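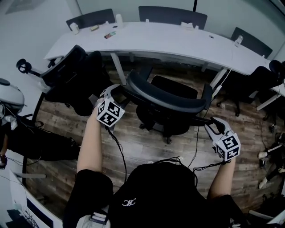
Mercy Obura wants to know why the rules for recording with hand-held grippers run to two pages when the grippers have one moving part. Fair question, Mercy. It was one page until April, and then we met office chairs.

## Before you start

1. Put the shoulder strap on first, then pick up the grippers. Doing it the other way round is possible and looks like a man fighting a deckchair.
2. Run both cables behind you, with enough slack to reach forward at full stretch. Chairs on castors love a cable.
3. Check every printed face of both cube markers. A thumbprint will do for a whole take.
4. Write down where the furniture starts. "By the desk" isn't a place.

## While recording

- Keep the cubes facing outwards and your sleeves off them.
- Open and close the fingers at the speed you'd pass someone a cup of tea.
- Move one chair at a time. Let it stop rolling before you let go.
- If you fluff it, finish the move anyway and mark the take as bad. No heroic saves.
- Don't talk to the chair. The microphone is on.

## Afterwards

Name the file before you take the strap off. Take 286 is still called "new new final", and Athina Mavromatis would like a word with whoever did it.

Bin bad takes at the end of the session, up to 4 per task. Any more than that and the task is badly written, so send it back to the Lurnico list with a note.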